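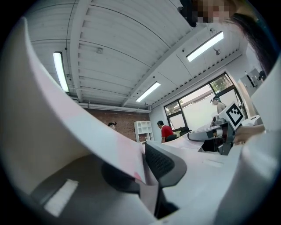 Getting a White Tabletop White Again

Filed under: Kitchen & Workroom > Surfaces > Stains

I love a white table. I've had one in the kitchen and another in the sewing room for years, and people always ask how I live with them when there are beets, markers and a teenager in the house. Easily! White shows you every spot right when it lands, so you get to it early, and early is most of the battle.

The everyday wipe

Warm water, a small squirt of dish soap, and a well-wrung cloth. Go over it once with the soapy side, once with plain water, then dry it with a towel. Please do the drying! Soap film left to dry by itself goes dull and grabs dust, and after a month of that you'll think the table has yellowed when all it needs is a good rinse.

Pink and red stains

Beet, berry, ketchup, cherry drink mix, red food coloring. Mix baking soda with just enough water to make a paste like thick frosting, spread it over the spot and leave it for 19 minutes (my oven timer got set to that by accident once, it worked, and I've never changed it). Wipe off and rinse. A faint blush sometimes hangs on, so do it again before you reach for anything stronger.

If it's still there, lay a paper towel wet with ordinary drugstore hydrogen peroxide over the mark for ten minutes. Try it on the underside first. I wouldn't use it on painted wood at all.

Marker and ballpoint

Rubbing alcohol, the 70 percent kind, on a cotton ball. Dab, turn to a clean side, dab again. If you scrub in circles you'll just make a bigger, paler stain. Open a window, and keep it away from the stove and from anything varnished. My neighbor Zodwa Mokgethi uses plain white toothpaste for pen marks and gets lovely results, but you do need to rinse it out of the corners with an old toothbrush.

Glue and tape gunk

Cooking oil! Rub a little in, go have your coffee, then roll the gunk off with your thumb. An old plastic store card makes a good scraper for anything stubborn, held nearly flat. Wash with dish soap afterward or the whole patch will stay greasy.

For dried craft glue, a warm damp cloth laid on top for a few minutes softens it nicely.

Scuffs

Those foam eraser sponges are wonderful and I use too many of them. They're a very fine abrasive though, so go light — on a glossy top they'll leave a matte patch that shows every time the sun comes in. Siyabonga Matlala wrote in to say a clean pencil eraser takes off gray scuffs just as well, and I tried it on the sewing table and he's right.

Things to keep off it

Steel wool. Powdered cleanser. Bleach straight from the bottle (and never bleach mixed with vinegar or ammonia, on a table or anywhere else). Hot pans without a trivet. Newspaper, if there's any damp on the surface, as the ink transfers beautifully.

When I'm doing something messy I lay down plain white craft paper and tape it underneath the edge. A 100-foot roll lasts me ages, and the used bits go under the next paint job.

Next time: getting candle wax out of a tablecloth, and what I do with the cloth if the wax was red.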